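### 3.2 Counting eels at the Carklow weir

I'll admit I went into this part of the study expecting the traps to do most of the work for us. Carklow Creek is narrow, the weir is low, and young eels climbing upstream in the dark really only have two ways around it. We set 16 traps below the apron and checked them every morning through April.

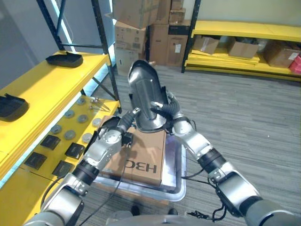
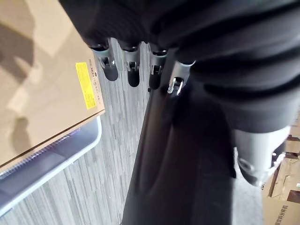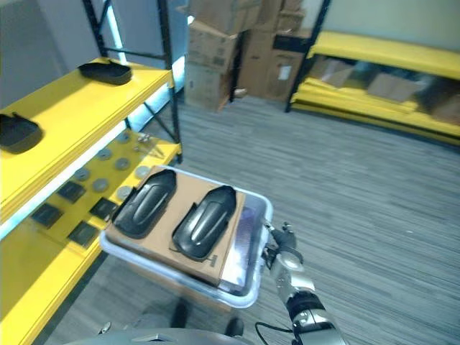

**Figure 4.** Handling moulded parts: a dark, ridged part held between two grippers (first panel), gripper fingers beneath a black sleeve (second), and two black parts on cardboard in a clear tote (third).

The catch was lumpy, to put it kindly. We had 77 eels over the whole month, and 30 of those turned up on a single night after heavy rain -- which wrecked my tidy plan to model the run on water temperature alone. I ended up adding flow from the Birent gauge as a second term, and the fit got a lot better (see Table 2).

I also tried the Sjöberg correction for escapes, using eight marked eels released back into the traps. That's a tiny sample, and I wouldn't lean on it too hard! Still, the colour marks stayed readable, and the same method should carry over to the Varbridge site, where the channel is wider and I suspect we're missing far more animals along the far bank.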